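So MacBrayne's pitch for the Ultden arms at our lab: no more hand dosing by July, everybody freed up for "better work." I've been asking what the better work is. No answer yet.

What I do now: set out the beakers, load the syringe, wipe down, fill in a sheet. 208 sheets so far. I used to just do the dosing.

The slide says 10 hours a week saved per bench. Whose hours? They didn't time the wiping – I asked.

Two of us moved to "monitoring" last month. Same pay, more standing. Maybe it gets better. I'd like to see that on a slide too.

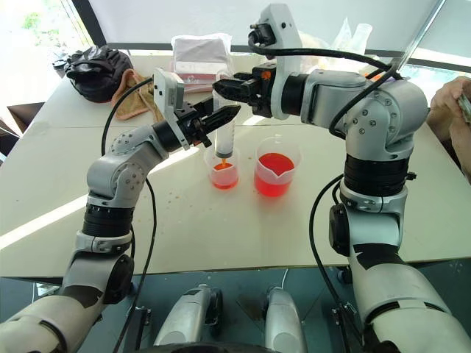 Two arms, one syringe, orange spots on the table. Guess who has the towel.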